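Puvness clear storage bin, medium
Reviewed 6 October 2019

I bought two of these in May to replace the cardboard boxes on my wardrobe shelf. They came from the Trerkivska shop in Drumthorpe and cost 183 for the pair, delivery included.

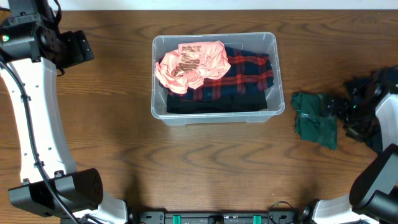
The plastic is thicker than the Nägeli box I had before, and the corners are rounded so knitwear doesn't snag. There is no lid. You can buy one for 40 but I haven't bothered.

Size is the main thing to check before ordering. The listing gives the volume but not the inside width, so measure your shelf first.

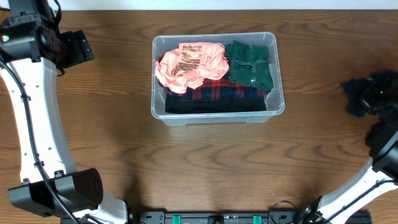 I use mine for everyday tops and keep the heavy jumpers elsewhere. A medium holds less than I hoped if you don't fold properly. Four garments, one of them a flannel shirt and another a bunched-up pink one, already make it look packed. Fold everything flat and you would get more in. The sides are slightly cloudy, so it's easier to find things from above.

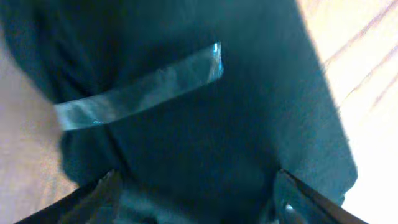 Price labels are a nuisance. Mine left glue on the base and it took warm soapy water and a lot of rubbing to shift. The rim picks up dust too, but it wipes off.

Four stars. I'd buy the large next time.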